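Black tables, green cloth and a love of plain paper

Ask our print and props technician what makes a good work table and you'd better have a cup of tea ready. She has been looking after the surfaces, backdrops and printed sheets at Bulton since March, and she talks about matt black paint the way other people talk about holidays.
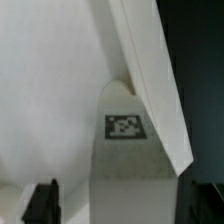
Workshop and Print Services, Bulton

"I came from theatre props, so I thought I knew about black surfaces," she says. "I didn't! On a stage everything is miles away. On a table you see every crumb and every thumbprint." She spent her first weeks trying finishes on offcuts and still keeps the best of them in a drawer marked Tralard, after the shop where she bought the paint.

The patterned squares are her favourite job. She prints them in black on ordinary white paper, and she has strong feelings about the margins. "People want to trim right up to the black to save room. Please don't! Leave the white round the edge. A square needs some space to sit in, and it looks so much smarter too." A sheet with four squares, set out two by two, is the one she gets asked for most. She has printed over 30 of those and would happily do another batch tomorrow. 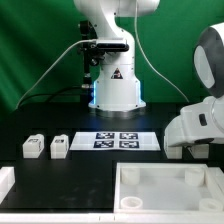

The four-square sheet in the middle of the black table, with the green backdrop behind.

Then there is the cloth. Hers came from Wongsuwan, a fabric stall she found by accident on the way to somewhere else, and she is delighted with the colour. Creases are another matter. "I can spend 30 minutes with a steamer and feel very proud of myself, and by four o'clock there's a fold in it again – I've come to quite like them. It's cloth, it's allowed to hang like cloth."

The white blocks she treats more gently. They live in a Bestico box lined with an old towel, and she wipes them with a soft cloth before they go back in.
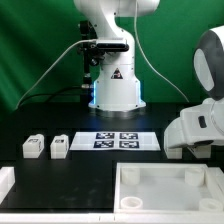 "What I love is how little you need," she says. "A dark top, a sheet of paper, a couple of blocks. You put the paper down flat, you step back, and the whole table looks ready for work. I get a little thrill from that every time." Her next project is a storage rack for the printed sheets, so they can lie flat between jobs. She has got as far as measuring the shelf.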